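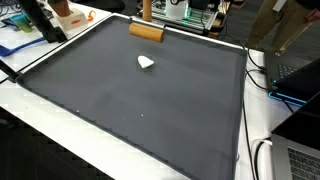

Drovier hall pushing sessions back on, bookings open now

7 Feb 2020

Doors at the Drovier community hall open again tomorrow morning for the table pushing sessions, 10 till noon, gold coin at the door. Bring a jumper, the heating is still being looked at.

For anyone who missed the first lot: you get a tray, one small light block and something to push it with. Get the block from one side of the tray to a mark on the other without picking it up and without it climbing the rim. Sounds easy. It isn't, the soft blocks spin as soon as you're off centre.

Lizelle Mahlangu is running it again. She wants the dark trays on the white tables this time, a white block shows up so much better on grey. Last term half the room was squinting at pale blocks on pale trays and there were complaints, fair enough too.

The rounded triangle stays. There was a push (sorry) to go back to plain squares but the kids voted it down. A triangle with soft corners won't go straight for long, you nudge it, it turns, you come round the other side and nudge it back. Nhi Tôn, 11, holds the hall record and says go slow and use the middle of the roller, not the end.

Pushers are the wooden ones, a short cylinder set crossways on the end of an upright rod. Cork ones are on order from Skotach, no delivery date yet. If you've got your own at home bring it along, but no metal please, it marks the trays.

A few things from last time

Crumbs. The foam sheds little white bits and they get under the block and change how it slides. Wipe the tray between turns. Cloths are in the bucket by the sink.

Don't lean on the rim. One tray has a crack in it allready.

Overhead lights stay on. Somebody turned them off in round two because of the glare on the trays and then the back tables couldn't see a thing.

Cường Đinh is doing the scoring, on paper, so please be nice to him. Best of three pushes, closest to the mark wins, and a touch on the rim costs you a point. Under-sevens don't get scored, they just play. Parents can have a go once the kids' rounds are done, and judging by last term they will take it more seriously than the kids do.

Places are limited to 13 tables. Ten were gone by lunchtime today so ring the hall or put your name on the sheet inside the front door. Ring first if you're coming from out of town. Carers get in free. The ramp entrance is round the side, off the car park, and it will be unlocked from half past nine.

Morning tea is by Nga Lưu, who'd like to know about allergys before she bakes. Last term's raffle made $66 and that went on new table tops. Raffle again this time, tickets at the door, the prize is a fruit box from Dương.

Next round after this one is in May, date to be set once the hall calender is sorted. Definitely not the long weekend.

Any leftover foam offcuts, Lizelle will have them. Drop them at the hall in a bag with your name on it.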